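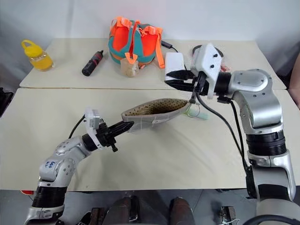 Hello all, and thanks to everyone who wrote back about the Ranell two-arm bench kit. I have had ours up and running since October and I promised the list a proper report, so here goes (get a coffee, I do run on). The short version is that I like it a good deal more than I thought I would, and that my complaints are mostly with the paperwork. We have been trying it on soft things, because that's what our packing customers keep asking for, and the dotted beige pouch has become my favorite test piece. It's floppy, it's light, and it has to stay open if you want to get anything into it. With the left gripper pinching one end you get that nice long boat shape with the opening facing up, and the right arm is free to go and fetch from the back table. I do love seeing that!

Somebody asked me this earlier in the month:

> We are looking at the Ranell kit and also at the Mastar one, and
> can't find anyone who has lived with either. Our work is filling small
> cloth bags, nothing heavy. Three things we would love to know. Do the
> stock fingers hold thin fabric, or do you have to buy the soft pads?
> How bad is the cabling? And is the training day worth the money? The
> Drerencombe office quoted us 390 for it, which seems like a lot for
> one day when the manual is free.

Taking those in order, more or less.

The fingers. We are on the stock black ones with the pointed ends and I haven't bought the pads. For thin cotton they are fine, as long as you come in at the very end of the cloth and don't try to grab a whole fold. Over one long afternoon I ran 30 pickups on the pouch with the default grip setting and then 30 more with it turned down to 20 percent, and the gentler setting won easily. I had 93 percent good holds over the last batch, counting a hold as good if the pouch stayed open long enough for the other arm to come across. Slippery linings are another matter and I'd want the pads for those.

The cabling. Well, it's the part I grumble about. The wrist cables hang on the outside and they loop down quite a way, and on our right arm the loop goes down across the front table and comes back up along the arm, right by the end of the pouch. You can tidy it with the clips in the box, but leave slack for the wrist to turn, more than the manual shows. I clipped mine too short the first time and had to start over, grumbling the whole while. If you have two tables pushed together the way we do, give yourself plenty of room in front.

The training day. I would pay for it again, though I'd ask them to skip the morning slides. The afternoon was all hands on, and we got through our first two-arm handoff before four o'clock. The manual is free, yes, and it reads like it.

As for Mastar, I only had theirs on loan for a short spell and it wouldn't be fair to say much. It was quieter. The software felt older to me, and I missed being able to save a pose for both arms together, which I now do all day long without thinking.

One more thing, for anyone ordering through Aranda: check that the quote includes the wrist mounts. Ours didn't, and we waited on them.

Happy to send my grip settings to anyone who wants them, just write to me off list so we don't clog everyone's mail. And if you've tried the soft pads on nylon or anything shiny, please tell me how you got on.

Warm wishes from a rather cluttered bench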